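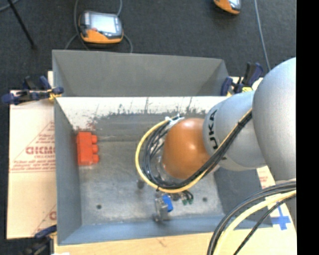 Tsung-han Chu schrieb unter meinen letzten Beitrag, für das Geld könne man sich die Software auch selbst zusammenbauen, und wer einen Arm bedienen könne, brauche kein Paket, das ihm die Bahnen plant. Ein Abo dafür sei ihm sowieso suspekt.

Ich habe eine Weile überlegt, ob ich darauf in den Kommentaren antworte. Jetzt ist es ein eigener Beitrag geworden, weil ich Welel inzwischen lange genug benutze, um etwas dazu sagen zu können.

Kurz für alle, die den Februar-Beitrag nicht gelesen haben: Welel ist ein Softwarepaket für Roboterarme, die in engen Behältern arbeiten. Man misst den Behälter ein, gibt an, was vorne am Arm sitzt, und bekommt Bahnen, die an den Wänden vorbeiführen. Vertrieben wird es hier über Horkport. Die Lizenz kostet 3.000 Euro im Jahr, die Einweisung ist dabei. Einen Arm muss man selbst haben, Kameras auch.

Die Einweisung lief per Videoanruf und dauerte 90 Minuten. Das hat gereicht. Der Mann von Horkport kannte sein Produkt und hat bei zwei Fragen offen gesagt, dass er nachsehen muss. Die Antworten kamen am nächsten Morgen per Mail, eine davon mit einer Konfigurationsdatei, die ich heute noch verwende.

Zum Aufbau: Der Behälter ist bei mir ein grauer Kasten mit schrägen Wänden, er steht auf Holz und wird mit Zwingen festgehalten. Welel will den Kasten als Modell haben, und genau da habe ich die meiste Zeit verloren. Gerade Wände erkennt der Assistent von allein. Bei Schrägen muss man den Winkel von Hand eintragen, und zwar für jede Wand einzeln. Verrutscht der Kasten danach, fängt man von vorne an. Also lieber eine Zwinge mehr.

Vorne am Arm sitzt eine große Kugel. Runde Formen sind für die Software angenehm, man gibt den Durchmesser ein und einen Sicherheitsabstand, fertig. Schwieriger sind die Kabel. Die laufen im Bogen um die Kugel herum nach unten in den Kasten, und Welel weiß davon erst einmal nichts. Im Handbuch gibt es dazu ein Kapitel mit dem Titel "Flexible Anbauteile", eine Seite lang, und darin steht im Wesentlichen, man möge einen Hüllkörper anlegen. Das habe ich gemacht. Der Hüllkörper ist jetzt so dick, dass die Planung manche Ecken gar nicht mehr anbietet. Mit einem dünneren ging es, dafür muss ich bei jeder neuen Bahn danebenstehen.

Als Testobjekt nehme ich einen orangeroten Spielzeugbaustein. Der liegt gern nah an der Wand, und das ist der Fall, der mich interessiert. In der Mitte kann jeder. Mit der Vorgängerversion hatte ich an der Wand nach 33 Durchläufen aufgehört, weil die Planung ständig abbrach. Die aktuelle Version liefert in fast 90 Prozent der Fälle eine Bahn. Wie gut die Bahn ist, steht auf einem anderen Blatt - manchmal holt der Arm weit aus, obwohl der direkte Weg frei wäre. Man kann das über die Gewichtung ändern, der Regler heißt "Ökonomie" und sitzt im Menü unter "Darstellung". Warum dort, weiß ich nicht.

Ich habe zum Vergleich auch Georgiou installiert, das oft im selben Atemzug genannt wird. Es ist billiger und startet schneller. Mit den schrägen Wänden kam es bei mir aber nicht zurecht, und auf meine Anfrage kam eine automatische Antwort und danach nichts mehr. Für gerade Kisten würde ich es mir trotzdem ansehen. Ustumia habe ich nicht getestet, die geben keine Probelizenz an Privatleute.

Was mich an Welel stört: Die Protokolle lassen sich nur einzeln exportieren. Die Oberfläche ist auf Deutsch, die Fehlermeldungen sind auf Englisch. Und die Lizenz hängt an einem Rechner, ein Umzug geht nur über den Support. Das hat bei mir einen Tag gedauert, in dem der Arm stand.

Jetzt zu Tsung-han. Selbst bauen geht, ja. Ich habe es vor Welel versucht und bin bis zu einer Planung gekommen, die in einem leeren Kasten brauchbar lief. Für alles Weitere fehlte mir die Zeit nach Feierabend. Wer die hat, spart das Geld. Beim Abo gebe ich ihm recht, eine Kauflizenz wäre mir auch lieber. Ich habe Horkport danach gefragt, geplant ist keine.

Meine Lizenz läuft noch bis zum 12. September. Verlängern werde ich wahrscheinlich, wenn der Export bis dahin repariert ist. Falls jemand einen besseren Hüllkörper für Kabel gebaut hat, bitte in die Kommentare oder per Mail, gern mit Datei.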